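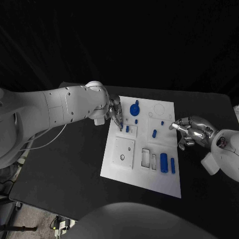

Two white arms over a black tabletop, a blue peg held at the left.

Print this message | E-mail this message

Search the list archive: enter words or sender
Go

Subject: Re: [islands-coop] Next year's exchange, who hosts?
Date: 15/11/2020

> Friends, the Pandeo office has asked me to remind everyone that a host
> for the next island exchange has to be named before the budget closes.
> Jiltden has offered its harbor hall. Godoy has offered "support in
> principle." Could each delegation please reply with a preference, and
> with the number of people it means to send? Last time the second figure
> reached us from the ferry.

Dear all,

Fematero will vote for Jiltden. I say this knowing what the harbor hall is like in a west wind. I sat through the whole water session there with my coat on and my papers under a teapot, and I still think it's the right place. The ferry stops there, the school kitchen can feed us, and the mayor has a short attention span, so the welcome speech is bearable.

As for Godoy's support in principle, we have had a good deal of it over the years and I would like to know what it weighs. If it means chairs, wonderful. Jiltden has plenty of hall and very few chairs.
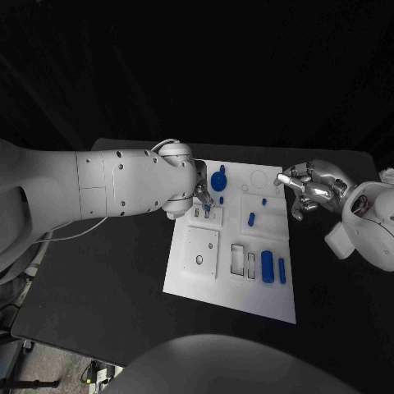 Valbona Halilović

On numbers: we will send four people. Three of them will speak and one will carry the display boards, and I leave it to you to guess who has the harder job. Please don't plan for spouses this time. Ours have compared notes and would like to stay home.

I'd also ask that we look again at the joint statement before anyone prints it. The draft going around has the word "green" in nearly every line and the word "garbage" in none. Garbage is what we talked about for two days! Our three harbors share the same current and, for all I can tell, the same plastic bottles. Fematero's beach crew hauled up more than 500 sacks in June, and a good share of the labels were in languages none of us on the council can read. I would like one plain paragraph on who pays for the barge. It can go after the part about friendship across the waves, if that part has to stay.

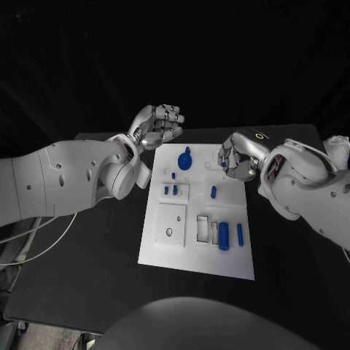
The barge itself is sound, by the way. It is the schedule that leaks. Pandeo believes it comes to them first, Godoy believes the same, and the skipper believes whoever called him last. A single sheet taped up in the wheelhouse would do more for regional cooperation than the banner did, and the banner cost us a month of arguing over the order of the names.

I can bring a draft schedule to the next call. If people have dates they can't move, such as festivals, dredging or elections, send them to me directly and not to the whole list.

Valbona

Print this message | E-mail this message

Reader comments (3)

harborside: Jiltden has chairs. They are in the church. You have to ask nicely and bring them back.

M. from Godoy: It meant chairs. It also meant the coffee urn, but now I'm not sure.

tidewatch: Can someone post the barge draft here when it's ready? The old schedule link goes to a recipe for fish soup.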